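About Ovard

We research the makers of old buildings: master masons, carpenters, carvers and the odd clerk of works. Veerle De Haan and Arnout Wouters set up the office after falling out, in print, over who designed a church porch. They still disagree about it.

Most "architects" in local guidebooks got the title from someone who liked the sound of a name. A mason paid for three cartloads of stone is not thereby the designer of a tower. We start from the payment and stop where the paper stops, and some clients find this disappointing.
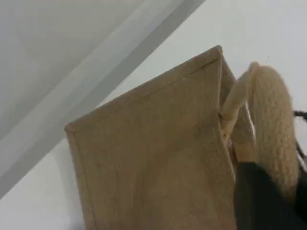

Grullelport, 25th October

Our file on the north aisle here is closed. The parish had hoped for a famous name. We found 19 entries in the building accounts, seven of them to a man called only "the master", and that is how our report refers to him.

We have doubts about signatures too. A carved name may belong to the designer, the cutter, the donor

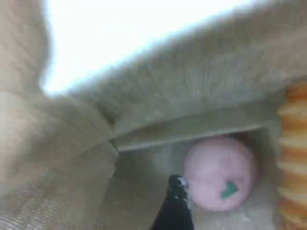 or a restorer with time on his hands. Dates cut in stone are no better – plenty were recut, and a worn 3 makes a very good 8.
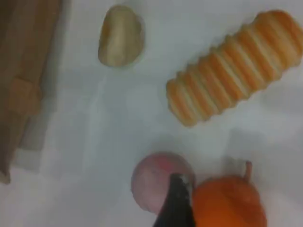 Toy food on a white tabletop.

Our card index holds 1,000 names, begun by Verbruggen, whose handwriting we are still arguing over. Anyone may ask to consult it. We don't sell certificates of attribution, and we won't confirm that your house is "school of" anybody on the strength of a doorway.

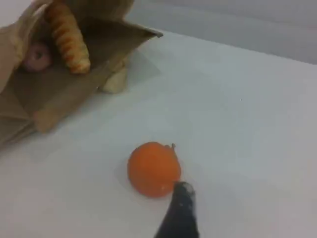
Where to find us

The reading room is in Grullelport, with a smaller store of drawings at Masham. Both close in August. Please write first, and say which documents you have seen yourself.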